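microwave-door / README

Last touched 3 April 2026. Written in a hurry, will tidy in June.

What this is

Notes and pictures for one countertop microwave, cream coloured, on a white table. Part of the Gomard kitchen set. The job is the door: open, shut, check it has caught. No food, no recipes. If you want the kettle or the toaster that's Droltular, seperate folder.

Names used in the notes

door - the whole swinging bit, window included
latch hooks - the two black ones on the door edge
slots - where the hooks go, front face, right of the opening
release - bottom of the control panel, under the orange button
plate - round glass turntable
ring - roller ring under the plate

Please stick to these. Old Hakton notes say "tray" for plate and "catch" for both hooks and slots, which caused no end of muddle.
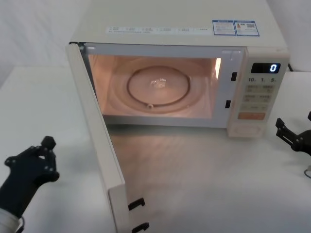 Plate goes back in the middle, over the hub, before anyone shuts anything. Check the ring first, if it's skewed the glass rocks. Wipe the cavity floor with a damp cloth, no spray. Leave the label strip on top alone, it's staying on.

Shutting it

Flat push on the door, hold a moment, let go. Don't slam. Log one line per go: shut / bounced / not tried. "Bounced" means the door came back at all, even a finger's width. We had 53 lines at last count, 9 of them bounced, 5 with the box left blank (please don't).

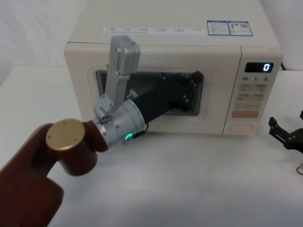 Fig. 2. Contact on the door window. Display at 0.

Pushing on the window is fine. Pushing on the control panel is not, you end up adding time. Quick-time markings are 10, 1 and 5, just under the display. If it shows anything but 0, clear it before the next go and say so in the log.
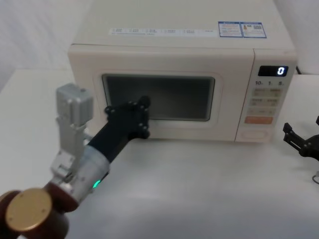
Fig. 3. Contact lower left of the window, cavity unlit.

Low and left is the hinge side so it takes more of a shove. Keep those in the same log but mark them LL. Haven't split the counts by side yet, todo.

Table

White top, plain white behind. Keep it clear of mugs, cloths, pens etc. Microwave stays put between goes; if it creeps back, pull it forward and note it. Mind the cable at the back right.

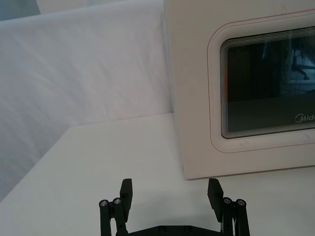
Fig. 4. Microwave beside the open gripper, cloth backdrop behind.

Known problems

- some log lines have release and start mixed up. Start is the orange one
- wiping notes were copied from Hakton, not all of it applies
- about 10 file names still have the old prefix
- Ásgeirsdóttir copy of this folder is out of date, dont use it

Use

Fine to reuse inside Gomard. Outside, ask first. Corrections straight into this file please, no side notes.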